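Totosen publishes first results of its household chore study: packing a bag is still difficult for machines

MERANO, January – Totosen, a company that develops automation for homes and small shops, today published the first results of Tidasora, its study on everyday chores. The study asks if a machine can already do the small jobs that people do at a table or a shop counter, with ordinary goods and without special preparation of the room.

The first part of Tidasora is about packing. Snacks and a drink must go from the table into a soft fabric bag. For a person this is a matter of seconds. For a two-finger gripper it is a chain of separate decisions: where to hold a stiff box, how hard to press a foil bag, and what to do when the opening of the bag falls together.

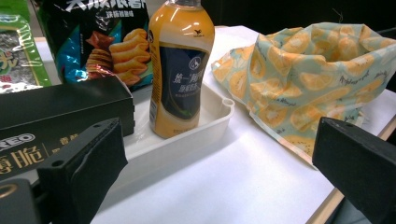

Can a machine pack a shopping bag today without help?

Sometimes, but the results are not yet good enough for daily use in a home or a shop.

Totosen recorded 1,466 packing attempts for the study. With stiff boxes, the machine finished 80 percent of the attempts without help from a person. With soft foil packages the result was clearly lower, and the most frequent problem was the bag itself. Thin fabric changes its form with every touch, and a plan which was correct at the start of the movement can be wrong at the end of it.

The company also compared the speed. A complete packing job took the machine some 24 times longer than a person. Totosen considers this acceptable for a job that runs at night, but not for a checkout where customers are waiting.

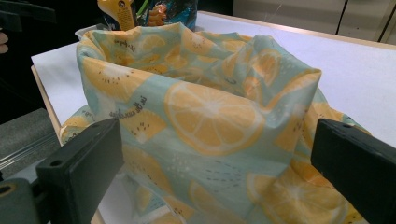 Packing task from the Tidasora study: citrus-print fabric bag between the gripper fingers.

The results will be used in a trial at a small grocery store in Sutherland. It will last 3 months and will be limited to the preparation of pick-up orders. The staff of the store will continue to pack fresh food and glass by hand. Totosen does not plan to offer a product for private homes before the trial is finished.

The next parts of Tidasora will look at folding towels, clearing a table after a meal and refilling a shelf. For these chores Totosen will use the same rule as for packing – an attempt counts only when no person has touched the goods between start and end.

The full report on the packing task is available in English and Italian from the Totosen press office in Merano.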